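Home About Our Work People Contact

About Lonivari

We teach robots by hand. One of us takes the controls, moves the arm through a job a person would do at home, and the robot keeps every bit of that motion to learn from. We love this work!

Lonivari started in a back room on McIntyre Street with one arm and a lot of borrowed kitchenware. Our library now holds more than 1,000 demonstrations, 267 of them with taps and other fittings (heavy, shiny, awkward to hold, and great teachers). Lining a faucet plate up against a piece of wood sounds easy until you try it by remote control.
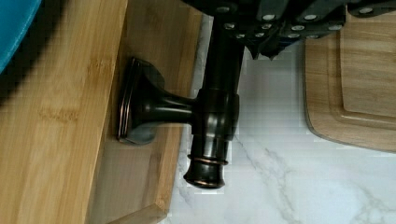 Jaxon Arsenault remembers that his first hour at the controls felt like writing with the wrong hand, and says that by the second week he had stopped thinking about his fingers at all.

We hear that a lot, and it's why new operators get plenty of slow practice before we record anything. Clifford Gagnon runs those sessions, mornings mostly, and visitors are welcome to have a go. Our next open house is in May.

Contact: Lonivari, 939 McIntyre Street | © Lonivari | Back to top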